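Extras and a location runner wanted - Hedthorpe

April 20, 2023
By Cyril Parsons

Print this page | E-mail this page

Hello all. I look after locations for a four-part period drama called Wullberg, and we've finally had the nod to film at Hedthorpe. I've been after that house for years (the long gallery alone is worth the drive up the hill), so you can imagine I'm in a good mood. We now need people to fill it!

First, the extras. We're looking for 200 local people to be guests at a ball, servants, stable hands and a rather angry crowd at the gates. You don't need to have acted before. I'd love to hear from anyone over 18 who can manage a long day on their feet, and if you can waltz, even badly, please say so in your message. Gentlemen, if you have whiskers, leave them alone for now - our make-up team will thank you. Very bright hair dye is a problem for us, I'm afraid, and so are tattoos on the hands or neck.

Extras are paid by the day, with breakfast and lunch laid on, and there's a coach from the town car park. You'll need to come to one costume fitting beforehand, and we pay for that as well.

Second, I need a location runner to work with me and our director, Vaughn Kasprzak. It's a proper paid job for the whole of the shoot. You'll be putting out signs, parking lorries, laying floor covering so we don't scratch 3000 square feet of very old oak, and keeping the estate office happy. A clean driving licence is a must. Experience would be nice, but I got my own start carrying sandbags on a wet moor, so I'm not going to be sniffy about it. 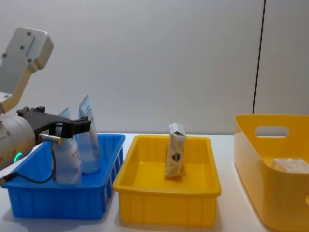
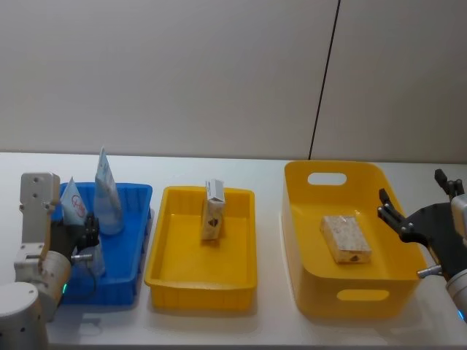 To put your name down, write to me at the Fodine production office with a recent photo (a phone snap is fine), your height, your clothes and shoe sizes, and any dates you can't do. For the runner's job, send a CV and a few lines on why you fancy it. Please mark your message either "Extras" or "Runner" - I get a lot of post.

We'd like to hear from everyone by the end of April. I do read every one, though it may take me a little while to get back to you.

Print this page | E-mail this page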